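Herkier Commuter Seat Cover (for buses, trains and shared vans)

I ride two buses and a train to get to work, and for years I've had a thing about fabric seats. You know the ones, with the loud pattern that's there to hide whatever has been spilled on them. I used to stand the whole way home sooner than sit down in my good pants. So I started sewing covers for myself, then for the people I ride with, and now it's a product with its own page, which still makes me laugh a little!

The Herkier is a thin, washable cover that drops over the top of a bus or train seat and folds up small enough to go in a coat pocket. You put it on when you sit, you pull it off when you get up, and the side that touched the seat gets folded to the inside. That's really the whole idea.

What you get

One cover in the color you picked
One zip pouch, sewn on at the corner so you can't leave it behind (I lost four pouches before I thought of this)
A care card

How it fits

I made the pattern for the ordinary high-back seat you find on city buses and commuter trains. A hood goes over the headrest, and two soft tabs tuck down the sides so it doesn't ride up when you lean forward. It works on low-back seats too, but you'll have extra fabric at the bottom, and I just sit on it. On the hard plastic seats you'll find on a lot of subways, the hood has nothing to hold on to, so use it as a pad and skip the tabs.

It takes me 13 seconds to get mine on. My first try took a lot longer and I blocked the aisle, so please practice at home on a kitchen chair before you do it in front of a full bus.

The fabric

The cloth is a close-woven polyester I buy under the name Jetix. I tried cotton first and loved the feel, but it took forever to dry and it bunched up under my legs. Jetix is slick on the bottom and a little brushed on top, so you don't slide around on the turns. It is not waterproof. If the seat is wet, pick a different seat!

I should also say what it isn't. It's a clean layer between you and the upholstery, and I make no medical claims for it. Wash your hands when you get where you're going, and follow whatever rules your transit operator has posted. A few of them don't want anything hanging over a headrest with a screen in it, and if the driver asks you to take it off, take it off.

Washing

Machine wash warm, up to 200 times before the brushed side starts to go flat. That's how many I got out of my own gray one, anyway. No fabric softener, please, it makes the top side slippery. It comes out of the spin cycle nearly dry and will finish on a hook overnight. I keep two and swap them, and if you ride every day I'd do the same.

Colors

Charcoal, navy, moss, and a brick red that photographs badly and looks great in real life. The red bleeds a bit the first time, so wash it alone.

The Wornness scale

People kept writing to ask when they should replace theirs, so I made up a scale and named it Wornness, mostly to amuse myself. It runs from 1 to 7. A 1 is brand new. At 4 the fold lines stay put even after a wash, and that's fine, keep going. At 6 you'll see light through the seat part when you hold it up to a window. At 7 it's a rag, and a pretty good one (mine does the bike chain now). The full scale is printed on the care card.
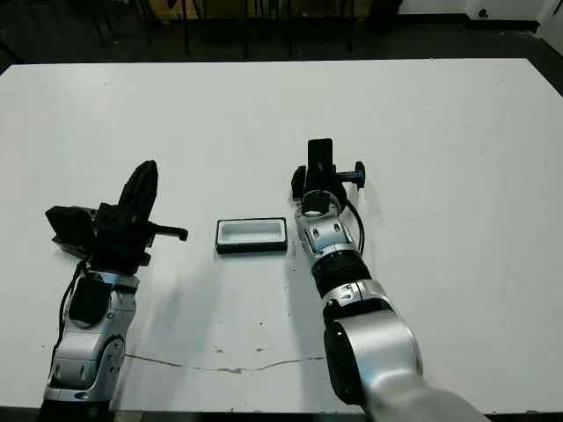
Quiambao edition

The Quiambao is the bigger version, cut for the wide seats on intercity coaches and the bench rows in airport vans. It has the same fabric and the same sewn-on pouch, plus a flat pocket at the side for a ticket or a phone. The pocket is on the right if you're sitting down. I've had requests for a left one and I'm thinking about it. Folded up, it's about 60 percent thicker than the regular cover, so it's more of a bag item than a pocket item.

Shipping and returns

I pack orders in the evening and drop them off the next morning on my way to the first bus. If yours doesn't fit the seats on your route, send it back unwashed and I'll refund it, or tell me what kind of seat it is and I'll see if the Quiambao would do better. Hood seams are the part that gives out first, and I'll restitch those for free as long as you cover the postage to me.

Page updated 11 June 2021. Moss is back in stock in the regular size only.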